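8 August 2023

Spent the evening on the New Year's trip again. We settled on the coast in the end. I had been holding out for the mountains but the only lodge with rooms left wanted a minimum stay of 7 nights and a deposit by the end of the week, and I didn't want to be rushed into it.

So it is Beltrán, the guest house above the harbour. 181 dollars a night, breakfast included, parking extra. I rang twice before I got through. The woman on the desk said the fireworks can be seen from the upper rooms but not from the garden side, so I asked for upper. She put a note on the booking. I will ring again in November to check the note is still there.

The other choice was the Fluvwood cabins. Cheaper, and quieter, but it's a long drive back from town after midnight and someone would have to stay off the drinks. We did that four years ago and it was me.

Flights came to 636 for the two of us with one checked bag. I nearly took the early departure to save a bit more, then remembered what the airport was like last time on the thirtieth and went for the one after lunch.

Still undecided about the night itself. Herance is putting on a dinner on the boat, 111 a head, three courses and a band, back at the wharf by one. It looks all right. My worry is being stuck on board if the band is no good. The alternative is fish and chips on the foreshore with a rug and folding chairs, which we would have to get down there by late afternoon to have any hope of a spot. There is also the street party at Hellelix, free before nine, but I have had my fill of queuing for portable toilets.

I'm leaning to the boat. I said I'd sleep on it. 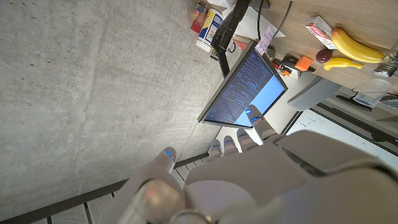
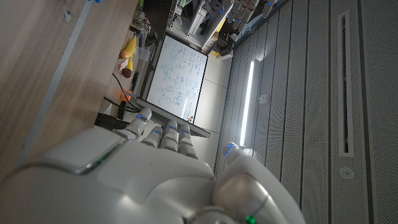
Made a list of things to sort out before we go. Neighbour to be asked about the bins and the tomatoes. Car service, which is due anyway. New sandals, as the strap has gone on the old pair. Check whether the travel insurance through the bank covers a trip inside the country – I have a feeling it only starts once you leave.

Rained from four o'clock on and the gutter at the back is over-flowing again. Had leftover soup for tea. I've put the booking confirmation in the blue folder with the rego papers so that I can find it this time. Need to ring about the gutter tomorrow, before ten if I can.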